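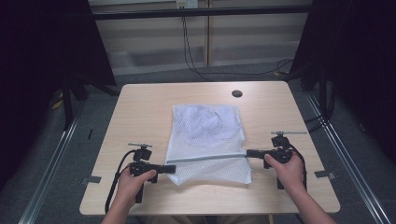 Why do we put delicate things in a mesh bag before washing them?

The net takes the rubbing and pulling that the fabric would otherwise get from the drum and from everything else going round in it, while water and detergent still pass through. It also keeps hooks and straps from catching on their neighbors, and small socks from wandering off into a duvet cover.

Home Textiles, Handout 4: Mesh bags and how to use them
Notes by Veerle Verstraete, 12 June 2023

Many of you told me last time that you own a bag like this and mostly use it to store other bags, so I thought we would give it a proper session. I did the same for years, I'm afraid, and I have the stretched cardigans to show for it.

Laying it out

Work on a table if you can, and lay the bag flat before you do anything else. A white mesh bag like the one on the table wrinkles as soon as you look at it, and a zipper that crosses a wrinkled net is a nuisance to run. Smooth the fabric away from the zipper on both sides, toward you and away from you. Then take hold near one end of the zipper with one hand and work the slider with the other. Keep a little tension on it, just enough that the zipper lies straight. If it sticks, go back an inch and look for a fold of net in the teeth. Please don't yank! Mesh tears along the seam first, and a torn seam is a long evening with a needle.

Filling

Half full is plenty. The clothes need to move about in there or they come out with the soap still in the folds (Geert Koster asked about this, and yes, it is the usual cause of those stiff white streaks). Fasten bras, close any hooks, turn knits inside out. Two light tops to a bag is a good habit, or 6 pairs of thin socks. Keep darks and lights in separate bags, as the net won't stop dye from traveling.

Closing

Run the slider all the way to the end. Some bags have a little elastic pocket there to tuck it into, and if yours has one, do use it, as a loose slider rattles and can work its way open during the spin. If yours has none, a small safety pin through the slider and the net will do nicely.

Fine or coarse?

Fine net suits tights, lace and anything with a thread that might snag. Coarse net rinses better and is kinder to sweaters. Jelle Goossens uses the coarse kind for soft toys too, which I had never thought of.

For next time

Bring one bag and something you would normally wash by hand, weighing less than 300 grams. Check the care label first. Bradley Kettle will have the kitchen scale.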